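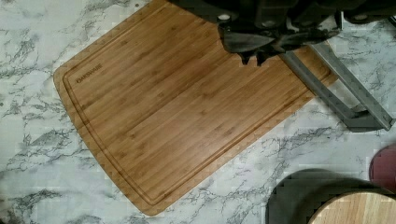 Perguntas frequentes sobre tábuas de bambu

O bambu é mesmo melhor do que a madeira?
Depende de quem vende. É uma erva, cresce depressa e sai barato, e daí a transformá-lo em salvação do planeta vai um passo que eu não dou sem ver contas. A minha tábua é uma Farberware, com o nome gravado a um canto e a superfície feita de tiras compridas e estreitas. Essas tiras estão coladas umas às outras, e sobre a cola as embalagens falam pouco. Serve perfeitamente para cortar pão e cebola. Milagre não é.

É verdade que o bambu mata as bactérias?
Li isso em rótulos, em blogues e na página da Broseck, sempre sem se perceber de onde vinha a afirmação. Enquanto não me mostrarem o ensaio, lavo a tábua como se fosse mentira: água quente, detergente, esponja, dos dois lados. Se corto frango, uso outra.

Estraga as facas?
Um pouco mais do que uma madeira macia, sim. O bambu é duro e o fio sente. Prodromos Lazaridis, que me afia as facas, diz que culpo a tábua por aquilo que é culpa do meu pulso. Talvez. Continuo a picar salsa numa de plástico.

Quanto devo pagar?
Já vi tábuas parecidas a 4 euros e a 50. A da Vrettos, a mais cara que experimentei, empenou em janeiro, depois de uma noite encostada ao lava-loiça. Acima de certo preço paga-se a caixa.

Preciso de um óleo especial?
Óleo mineral de uso alimentar, do mais simples. O frasco da Cimik traz 300 ml e promete durar até 1000 aplicações, número em que não acredito nem com boa vontade. Passe um pano com pouco óleo, deixe de um dia para o outro e limpe o excesso. Azeite, não: fica rançoso.

Pode ir à máquina de lavar?
Não. Há fabricantes que dizem que sim, a Travix entre eles. Eu experimentei e fiquei com uma tábua aberta numa ponta. 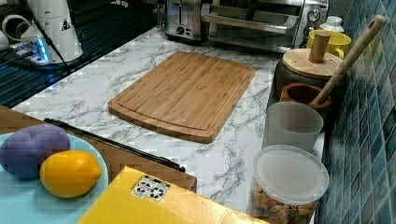

Onde a guardo?
Os catálogos adoram suportes verticais, ganchos e gavetas próprias, tudo vendido à parte. Se a cozinha tiver bancada que chegue, pode perfeitamente ficar deitada, desde que esteja seca dos dois lados. É o que faço: a tábua ao meio do mármore, a torradeira e o forninho atrás, e várias outras coisas arrumadas à direita, junto aos azulejos, incluindo a colher de pau na sua taça e a caixa transparente de tampa redonda. Sobra espaço a toda a volta para pousar o que se vai cortando. Depois de lavar, ponha-a de pé até secar e só então a deite.

O sulco à volta serve para alguma coisa?
Para o sumo de um tomate, serve. Para um assado grande é raso e transborda, digam o que disserem as fotografias de publicidade. Também junta migalhas, e nos cantos é preciso insistir com uma escova.

E o limão com sal, resulta?
Para o cheiro a alho ajuda um bocado. Para manchas de beterraba, comigo nunca resultou. Esfregue, espere uns minutos, passe por água e seque logo.

Quando é que a deito fora?
Quando abrir fendas ou ganhar cortes fundos que a escova já não limpa. Há quem lixe e volte a olear. Lixei uma e ficou aceitável, mas levei uma tarde inteira.

Página revista em 13/2/25.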